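Home Projects Archive About Contact

7/1/19

So the bin picking build is back on! I know, I know, I said in March that I was done with it until the shelves in the hallway were up (they are not up). But Etenesh Gashaw from the shared workshop kept sending me messages about grasp planners, and I am weak.

Last time I was fighting with the Khalaf controller board, which would drop the hand connection after 80 grasps or so and then sulk until I power cycled everything. I swapped it for a Sunach and ran it overnight with over 1000 open and close commands. Not one dropout. I may have done a little dance.

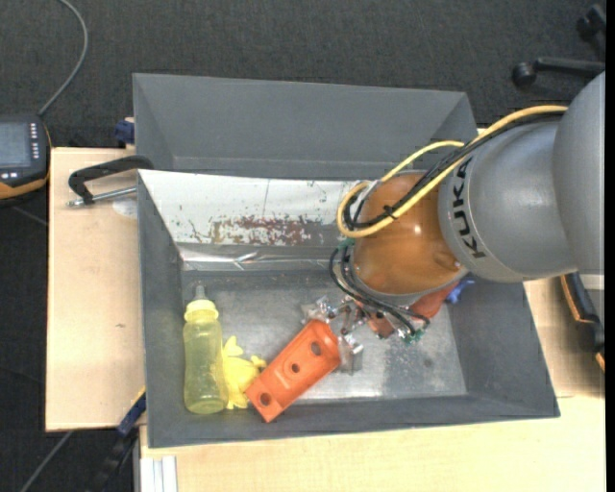

The thing I'm stuck on now is clutter. One object by itself is easy, but put two things up against each other and my code wants to grab both, or it picks a spot right in the gap and closes on nothing. Shiny metal doesn't help either, the depth readings go all speckly and I end up throwing out half the points. Etenesh thinks I should collect another 200 tries with things touching before I change any code, and she's probably right, but changing code is more fun...

Next up is a proper cable sleeve from Brorkex, if it ever ships. Shelves after that. Maybe.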